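Best way to pack ceramics for posting across the country?

hadow_potter
Posts: 803
I've sold my first big platter (yay!) and it has to get from Hobart to Broome in one piece. The buyer paid $15 for postage, which was very optimistic of me. Do you all double box? I've got a heap of butcher's paper and not much else.

Gundis
Posts: 3000
Double box, always. Five centimetres of padding on every side of the inner box, and tape the seams like you mean it. I get my cartons from Masanja, they do odd sizes.

kimie_o
Posts: 2252
I'm going to disagree a bit with Gundis. I've stopped double boxing anything smaller than a dinner plate, it's a waste of cardboard and the parcel gets so big you're charged by volume. One snug box and firm padding has done me fine for years. For little stuff I like blocky, rounded shapes, there's no thin rim to snap off.

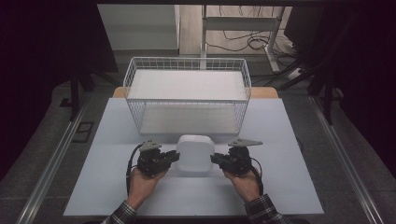

White block, rounded corners

Handles and spouts are another matter. Wrap those separately, then wrap the whole pot again.

Gundis
Sorry Kimie, but a platter isn't a little thing! I had one single-boxed last May and it arrived as gravel. Colour me paranoid.

jivisitz
Butcher's paper is fine if you scrunch it really tight. Give the box a shake, and if anything moves, open it up and add more.

hadow_potter
OK, double boxing the platter and I'll wear the extra postage. Does anyone bother with the fragile stickers?

kimie_o
I do, but I wouldn't rely on them. And fair enough on the platter, Gundis, I'd double box that one too.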